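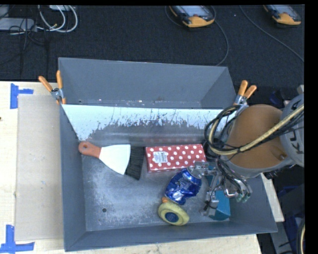
Chie Tsuji wrote to me after my last post to say that I had been unfair to the people who signed the petition against the reception center, and that being afraid for your street is a different thing from hating whoever moves into it. She lives two blocks from the site. I live across town, and she pointed that out too.

I have thought about her message for most of a week. I think she is right about some of it, so I want to go through it again.

For those who did not read the earlier post, the county wants to use the old Bolitz warehouse offices to house asylum seekers while their cases are heard. The plan is for 200 people, mostly families. The petition against it got 2,069 signatures. I called those signatures shameful. That was too strong a word for all of them, and I take it back for the ones who were asking questions that deserved an answer.

The questions I mean are the ordinary ones. Where will the children go to school? Will the clinic on Dzene Street get another nurse, or will the same two handle everyone? How long will the families stay? The county held one meeting, at four in the afternoon on a workday, and the man who spoke for it did not have the answers. If you treat people that way they will fill in the blanks themselves, and they did.

But I read the comments that came with the petition as well, all the ones that were made public. A good number had nothing to do with the clinic. They said these people are criminals. They said they should be sent back, with no interest in where back is. One said we should take the Christians and leave the rest. Chie says those were a few loud people. I would say it was more than a few, and the rest signed the same page.

My own grandparents came here after a war with two suitcases and a letter from a cousin. The town had 800 people then. My grandmother told me that some neighbors would not speak to her for years, and that one woman brought soup every Friday. She remembered both until she died. I do not tell this story to prove that every arrival goes well. Some do not. I tell it because the town was also sure, back then, that it had no room.

Print this post | E-mail this post

Marietjie Matlala asked me what I would say to someone who believes we should look after our own first. I would say that I agree we should, and I would ask when we plan to start. The shelter on the east side has been short of beds for as long as I have lived here. I went to the last two budget hearings on it and the room was nearly empty. The same people cannot discover the homeless only when a foreigner needs a bed.

The council votes in June. Bastian Diekmann has asked for a second meeting before then, in the evening, with someone from the school district present. I support that and have written to my council member to say so. Chie has written to hers as well. She is still against the center and I am still for it, and we will probably sit in the same row.

Posted Mon 2 May

Print | E-mail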